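About Londereo

We're a small medical imaging company in Hollow, and we love what we do! Londereo began in a shared workshop with two people, Azucena Figueroa and Tatiana Šťastný, who wanted kidney stones to be easier to find in places without a big hospital down the road.

Azucena looks after the science and Tatiana runs engineering. Our first product, Isosley, is a portable ultrasound unit for rural clinics. It weighs 2 kilograms, boots up in 60 seconds and runs all day off a battery you can swap without tools (Tatiana is very proud of that battery door). It's now in use at 70 clinics, some of them a full day's drive from the nearest imaging centre.

Gallegos is next. It's our training program for nurses and technicians, with 216 practice scans in the library so far and more going in every month. New modules come out each August, and we're always thrilled to hear from clinics that would like to try them early.

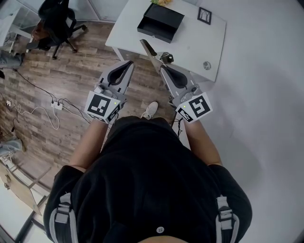
Can a clinic borrow an Isosley unit before buying one?

Clinics can have a unit on loan for 60 days, with the probe, charger and spare battery included.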